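Rules for Robots and the People Who Work Near Them

Robots are used in factories, warehouses, hospitals and school workshops. Some of them lift things that weigh more than a car. Some only pick up small things and put them down again. All of them need rules.

Most of the rules are not about what the robot is allowed to think. A working robot doesn't have thoughts of that kind. The rules are for the people who design it, set it up, switch it on and stand next to it.

What is a standard?

A standard is a set of instructions that lots of people have agreed on. Plugs fit into sockets because the companies that make them follow the same standard. Robots have standards too. They tell builders what to check, such as how hard an arm may press against a person, or what must happen when someone hits the stop button.

Standards are written by groups of engineers, safety experts and people who use the machines every day. It can take years to finish one. When robots change, the standard has to be changed as well.

The stop button

Every robot arm that moves near people should have an emergency stop. It is usually a big red button on a yellow background, so that it is easy to find in a hurry. Pressing it makes the arm stop moving. Letting go of the button does not start the arm again. A person has to reset it on purpose.

At the Filtbridge workshop, where children from Breathnach School go for their robot afternoons, visitors are shown the stop button before they are shown anything else. Trygve Sundqvist runs the workshop. He asks each visitor to press the button once, so they know how stiff it is.

Keeping a space clear

A robot arm can reach a certain distance and no further. The area it can reach is called its working space. Before an arm is switched on, somebody has to work out how big that space is and mark it. At Filtbridge there is yellow tape on the floor. In a large factory there may be a fence with a gate, and opening the gate stops the robot.

Some robots are made to work close to people. They move more slowly and stop if they bump into something. Even then, the people in charge must look at the whole job. A slow arm is still dangerous if it is holding a knife.

Looking at the whole job has a name. It is called a risk assessment. You write down everything that could go wrong, how bad it would be and what you will do about it. Schools do the same thing before a trip. The one for the first Filtbridge robot was 13 pages long. Eustaquio Contreras, who wrote it, had to add a page later about long hair and scarves.

Rules about the tools

The part at the end of a robot arm is called a gripper, or sometimes a hand. It has to hold things firmly enough not to drop them and gently enough not to crush them. A good rule is to test the grip with every tool the robot will use. A brush has a different shape from a spoon, and a dustpan has to be kept at the right angle or everything slides out.

Sweeping is a useful job to learn these rules with. It needs two tools at once, and the two arms must be near each other without knocking together. The workshop rules for sweeping are:

Put the bins in place before the arms are switched on.
Use soft, light things as the rubbish. No glass, no pins.
Keep cups and drinks off the table.
Do not reach in to help, even if the robot misses a piece.
Stop the arms before moving anything on the mat.
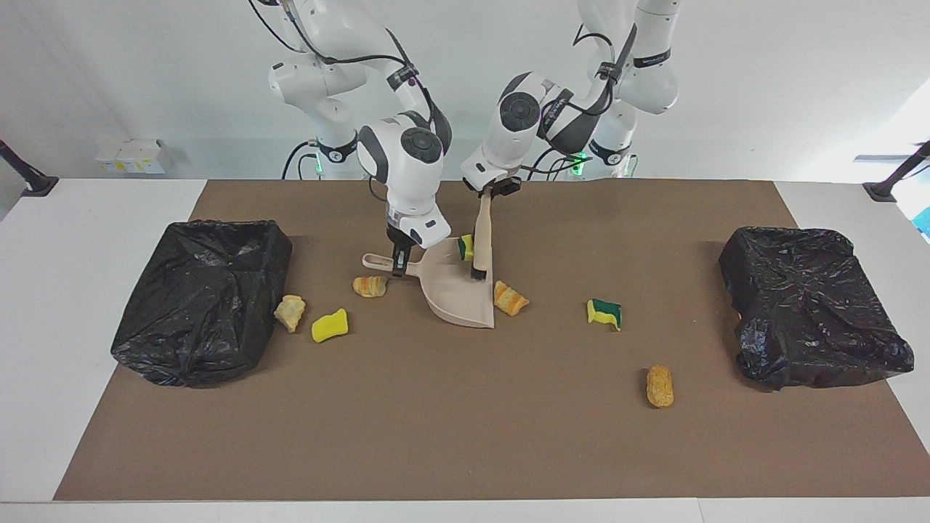 Who is to blame if a robot hurts someone?

The people and companies responsible for it are. That might be the firm that made it, the firm that set it up, or the person who ignored the safety rules. A robot can't be taken to court. Investigators look at the records to find out who should have done what.

Keeping records

Good workshops write things down. They note when a robot was checked, who checked it and what was mended. At Filtbridge the records are kept in a blue folder, and a full check is done every December. If a part is changed, the arm is tested at its slowest speed first.

Words to know

Emergency stop: a button that makes a machine stop moving.
Gripper: the part of a robot arm that holds things.
Risk assessment: a written list of what could go wrong and how to prevent it.
Standard: an agreed set of instructions for making or using something.
Working space: the area a robot can reach.

Page last checked 22 November 2024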